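Taming your inbox when the whole company is writing to you

2020-06-12

I came back from a long weekend in May to 176 unread messages, and nearly all of them were company news. A memo from the top, replies to the memo, somebody's slides about the memo.

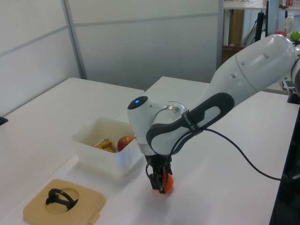 So I sat down at the kitchen table with my coffee and worked out a system, and it has held up pretty well so far. I'm at Trindora, where we get announcements from head office plus a weekly roundup from Ongate (they bought us last year, long story), but this should work anywhere.

Start with one folder called Announcements. Just one! I used to have a folder for each sender and I could never find a thing. Make a rule that sends anything addressed to the all-staff list straight there, and turn off the pop-up for it.

Read that folder once a day. I do mine after lunch, when I'm no good for anything else anyway.

Skim from the bottom. The long memos tend to open with a page of how well the year went, and the bit you need to act on — the new expense form, the benefits deadline — is down near the end. Search for "by" and "before" if you're in a hurry. Put any date you find on your calendar right then.

Delete the reply-alls without opening them. Sort by subject, keep the first one, select the rest, gone. When I cleared out my old archive there were 3,935 messages in it and I have missed exactly 3 of them.

If you print things for the fridge or the corkboard over your desk, paste the text into a blank page first. Otherwise you get the logo, the footer and two sheets of legal notice. My little Jostico printer goes through ink fast enough already.

One more for people who write these memos: put the date in the subject line and keep it under 600 words. Please. We do want to read them — we've just got dinner to make.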